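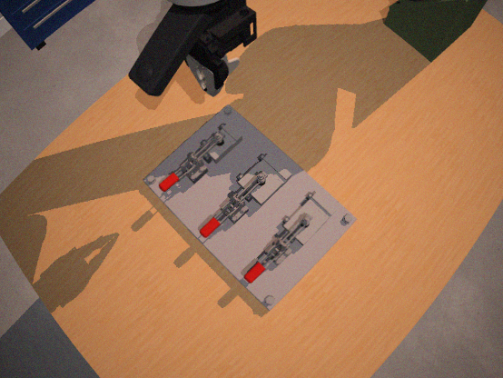

Arkwood Bench Oil, 241 ml tin

I've been wiping this stuff on my own benches for two years now and I still love the smell (orange peel, mostly!). Minoru Yoshida mixes it up in Fosetham in small batches, and I grab as many tins as he'll let me have. Rub it in with an old T-shirt, leave it overnight, buff it in the morning – done. One tin did my big bench twice over, with a bit left for the mallet.
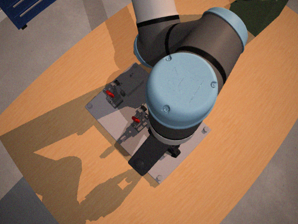
Can I put it over old varnish?
Sand the varnish off first, or the oil will just sit on top and stay sticky.

Next batch lands in May.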